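How to Clean Plastic Hair Clips

Skin oil and hair spray build up on clips and make them slip. Wash them every 2 weeks.

1. Pull out any caught hair. Tweezers help near the spring.

2. Stir a squirt of dish soap into 200 ml of lukewarm water – hot water can warp thin plastic.

3. Soak for ten minutes, then scrub between the teeth with an old toothbrush. Clear claw clips show residue the most.
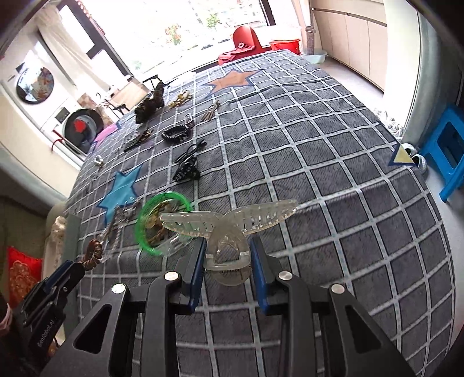 4. Rinse and air-dry on a towel.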